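遥操作做汉堡:把手上的功夫一点点交给机械臂

教一条机械臂叠汉堡,听起来像周末消遣,做起来才知道有多上瘾!我们用的办法很朴素:人坐在操纵台前,手里握着主手,主手怎么动,桌上的从臂就怎么动。每做完一遍,关节角度、夹爪开合和各路画面一起存下来,成为一条示范。攒够了,再拿去训练模型,让它自己试。

从四月开始筹备,到这一页整理出来,我们一共留下了440条能用的示范,另有168条因为掉片、撞盘或者中途停顿太久而剔除。操纵台是Vavari的老型号,录制软件叫Skimilance,界面不好看,但是从来没有丢过一条数据,大家对它很有感情。下面挑了几张照片,配上操作员们当时的一些心得。 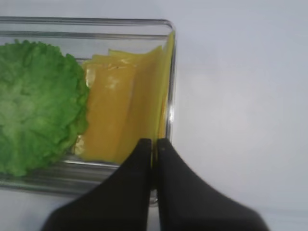

Girari实验室 遥操作与示范学习组

奶酪片是全组公认最难缠的食材。薄、软,一片搭着一片,夹爪的两根手指要从边上探进去,只带走一片。Nerea Escobar练得最多,她的诀窍是先停一下:指尖到了奶酪旁边,手腕放松,看清楚哪一片翘得最高,再慢慢合拢。她说主手上其实没什么力的感觉,全靠眼睛,所以看腕部画面的时间比看桌子的时间还长。

同一盒里还有生菜,绿得特别精神。生菜叶子边缘皱,反而好夹,随便捏住哪道褶子都能提起来。新人第一天我们都让他们从生菜练起,成就感来得快!

说到新人,Kjell Sjögren第一次上手就想挑战整套流程,从面包底一路叠到顶,结果光是对准盒子就花了半个下午。后来他成了组里最稳的操作员之一,动作不快,可是每一遍的轨迹都很像,模型特别爱学他的数据。我们把他的示范单独训练过一版,抓取时的抖动明显小了,于是大家纷纷开始模仿他的节奏,连他挪椅子的习惯都有人学。

食材都分装在透明盒子里。透明盒的反光很考验人,从腕部画面判断盒沿有多高,一开始谁都会看走眼。Washington Figueiredo提过换成不透明的盒子,我们讨论了很久,最后还是留着。厨房里本来就到处是透明的东西,早点让模型见识也好。

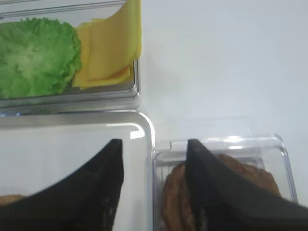 夹爪张开,停在两只盒子上方;后面那一盒是生菜和奶酪。

从一只盒子挪到另一只盒子,这段路看着没什么内容,可它占了每条示范里不小的一块时间。刚开始大家都喜欢走直线,低低地扫过去,很容易蹭到盒沿。现在的规矩是先抬高,再平移,到了正上方才往下放。写成规矩只有一句话,练成手感要好几天。Marcelino Escobar在操纵台旁边贴了一张纸条,上面就写着“抬、移、放”,字大得隔着半个房间都能看见。

我们还很在意每一遍开始时的位置。盒子不能每次都摆得一模一样,不然模型只会背路线,稍微一挪就抓空。所以每录几条,就有人过来把盒子推一推、转一转,再喊一声“好了”。操作员不许提前看,喊完才能抬头,这条规定大家执行得格外认真,也格外欢乐。

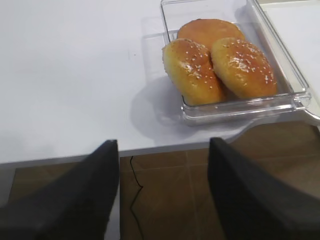
起始姿态也一样。有时我们故意让手臂从偏一点的地方出发,离目标远些,甚至让目标只露在画面一角,操作员得自己找过去。这种示范录起来费劲,对后面的训练却很有帮助,模型走偏之后知道怎么回来,全靠它们。

面包要轻拿。夹得太紧,表面会留下两道印子;太松,提到半路就转了方向。Yolanda Olmedo的做法是先合到刚刚碰上,再补一点点,她管这叫“握手的力气”。这个说法传开以后,新人问夹多紧合适,我们就真的跟他握一下手。

整套流程里,我们最喜欢的一步是放奶酪。取出来的时候它会垂下来,角度随手腕的转动变来变去,放之前要先看清哪个角低,让低的那个角先碰到肉饼,然后顺势往下带,最后才松开手指。松得太早,奶酪会折起来;松得太晚,又会粘着指尖一起走。这一步没有捷径,我们每个人都练到做梦还在松夹爪。

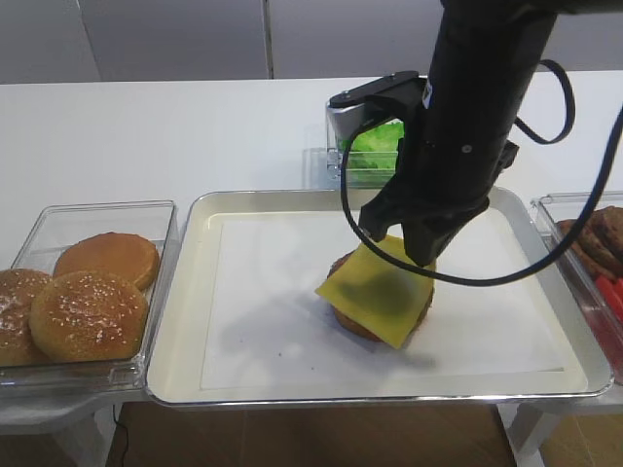 固定机位对这一步特别有用。腕部画面离得近,细节清楚,可是夹爪自己常常挡住要紧的地方;换到旁边来看,奶酪和肉饼之间还差多少一目了然。训练时两路画面都给模型,去掉其中任何一路,放奶酪的成功率都会往下掉,我们试过2轮,结果一样。

接下来想做双臂版本,一只手扶盒子,一只手取料,代号已经起好了,叫Lu。操纵台要再搭一套,线也得重新理,Kjell已经把桌子量了好几遍。想来亲手试试主手的朋友,欢迎到1729室找我们,推门进来就行,先从生菜开始!

页面整理:Nerea Escobar
更新:19/07/2018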